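The Tool Library on Painemal Street

By four in the afternoon the line at the counter is five people deep. A man wants a tile saw. A woman behind him is bringing back a post-hole digger with clay still stuck to the blades, and she gets sent outside to the hose before anyone will check it in.

The Grillis Tool Library opened in what used to be a carpet store. It lends hand tools, power tools and garden equipment to anyone who lives in town and pays the yearly fee of $50. At last count it had 1,725 members and 2,961 items on the shelves, from putty knives to a floor sander that takes two people to lift.

Oriana Medina started it after a bad month with her own house. A pipe had gone under the kitchen sink, the floor had to come up, and she spent more on tools than on pipe and flooring put together.

"I had a basin wrench I used for four minutes," she said. "It's been in a drawer ever since. I looked up and down my street and figured every house had one."

She asked her neighbors what they owned and rarely touched. The first loans went out of her garage on Farby Road, written down in a school notebook. The notebook is still at the front desk, though the loans moved to a computer a long time ago.

Most of the work is sorting. Tools come back in the wrong case, or with a bit missing, or in a grocery bag with someone else's charger. Medina's rule is that anything small enough to lose goes in a drawer, and any drawer gets a label.
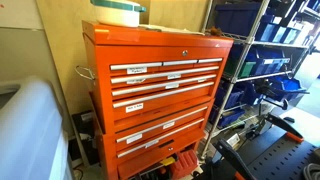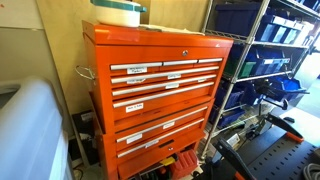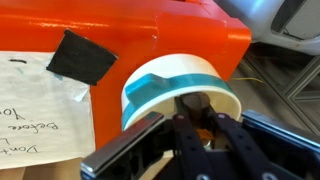

Members can keep most things for a week. Ladders and pressure washers go for three days in summer, when everyone wants them. July is the worst month. The waiting list for the one gas-powered auger gets so long that some people give up and dig by hand.

Late returns cost a dollar a day, and Medina says few people argue. What she spends more time on is damage. A dull blade is normal wear, and so is a worn sanding pad. A drill dropped off a roof is another matter, and the member pays half the cost of a new one. She got that figure from a similar library in Tralter, where they had tried charging the full price and found that people stopped bringing broken tools back at all.

Repairs happen in the back, mainly in the evening. Cords get replaced, mower blades get sharpened, and batteries are tested and marked with the month. Donated tools go through the same bench before they are lent. A good share of them never make it to the shelf. Old circular saws with cracked guards are stripped for parts.

The library does not make much money. Fees cover the rent and the insurance, and the insurance went up last year. Medina would like a second room for classes - how to hang a door, how to patch drywall - but the space next door is leased to a dry cleaner with 5 years to run.

For now the classes are held in the parking lot when the weather is good. The last one was on sharpening chisels. Twelve people signed up and nine came, and two of them joined on the spot. One went home with a block plane and a copy of the late fee rules.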